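What a month of logging particulates in my kitchen showed

I bought a small particle sensor in October and left it running on the kitchen counter for a month.
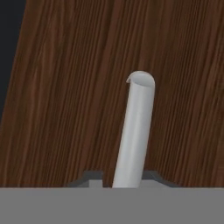 The sensor is a Tundar, a cheap one, and it writes a PM2.5 reading to a card every few minutes. I wanted to know whether the gas stove or the traffic on Urska Street was responsible for the stale smell we get in the evening. My guess was the traffic. I kept the log in a spreadsheet and marked every reading by hand as cooking, traffic or neither, which was slow work. Plotted as stripes, the first week looked a lot like dark walnut grain, long thin lines close together, deep brown next to reddish brown and tan, with a faint ripple in places. I had picked a brown color scale, so some of that was my own doing. It was still hard to read, and I switched to a plain line chart after that.

By the end I had 2,070 usable readings. Of those, 938 were taken while someone was cooking or in the hour after, and 672 fell in the morning and evening rush with the stove off. The rest were nights and quiet afternoons.

The cooking readings were higher, and by a lot. Frying was the worst. Boiling pasta barely moved the line. The rush hour readings were a little above the night ones, but with the windows shut the gap was small enough that I would not bet on it.

There are problems with this. One sensor in one room says nothing about the street. Optical sensors like mine also tend to read high when the air is humid, and a pot of soup makes the air humid. I tried to check this by borrowing a second unit, a Memulen, and running the two side by side for two days. They agreed on when the peaks came and disagreed on how tall they were. I trust the timing and not the numbers.

It also can't tell me anything about nitrogen dioxide, which a gas burner gives off and a particle sensor doesn't see. A neighbor pointed this out and she is right. That needs a different instrument, and the ones I would believe cost more than I want to spend.

For now I run the range hood before the pan goes on and leave it running for a while after dinner. The hood is an old De Smet that vents outside — I went out and checked the flap. The filter was clogged with grease, so I washed it. I'll do another month with the clean filter in and put the file up when it's done.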